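Clultell Tabletop Evaluation Kit
Research methods / Manipulation / Kitchen set

The Clultell kit is a fixed tabletop setup for comparing manipulation policies on the same arm and the same objects. It ships with an object set, a layout sheet and the Triltovow scoring software. The arm is not included.

Each policy is run on 3 layouts. The operator resets the objects by hand against an overhead reference view, then starts the next trial from the Triltovow panel.
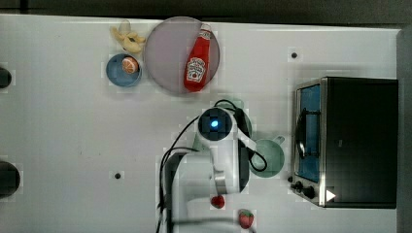 Kitchen set, overhead view. Ketchup bottle on the plate, fruit in the bowl, two strawberries near the gripper.

What we measured

The kit was developed with the Sitico lab. In the first study we ran 800 trials with the Anozie policy, split between single-step instructions ("put the strawberry in the mug") and instructions that name a container already holding something. The success rate was 79 percent on single-step instructions and fell by 22 points on the second kind. Most of the lost trials were failed placements. The grasp itself was usually good.
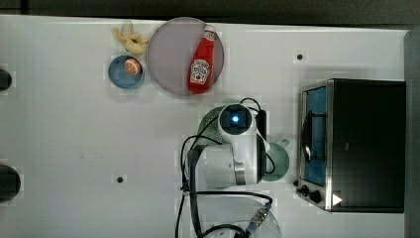
Occlusion is scored separately from placement. Triltovow logs which objects the arm covers in the overhead view at the start of a trial, and results can be filtered by that field. A green colander partly under the arm, with its rim still showing by the wrist, is logged as "partial," while the bowl and the plate to the left and above are logged as "clear." We recommend reporting the two groups separately. Pooled numbers hide differences between policies.

Setup notes

Mount the overhead camera before placing any objects. Run the reset check after every layout change. Toaster oven trials need the extended time limit, set under Trial Options.

Replacement objects can be ordered singly or as a full set. The layout sheets are reissued every March.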